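Linen room attendant, part-time
Widmer Linen Services, Flikport site

We wash, fold and pack linen for small hotels and holiday units. We need one more person in the linen room for the September to summer stretch. Shifts start at 6 am – three a week to begin with, four hours each.

You'll be handling plain white cloths most of the time. Each piece is held up and checked for marks, then folded to the size on the wall chart and stacked by customer. Creased pieces go back to the press.
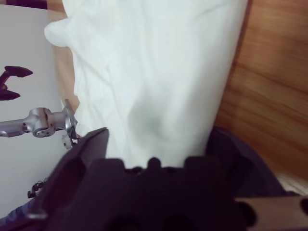

What you'll need
Steady hands and decent eyesight for colour and stains
To be fine with standing for most of a shift
To be able to lift a full bag of 12 kg
Your own way of getting to Flikport – the first bus arrives too late

Laundry or housekeeping work is handy but you don't need it. We'll train you on our folds over your first two weeks.

Pay is at the casual rate, with loading. Parking is free behind the building.

To apply, send a short note and your work history to the Widmer office, quoting job 274. Please tell us which mornings you can't do.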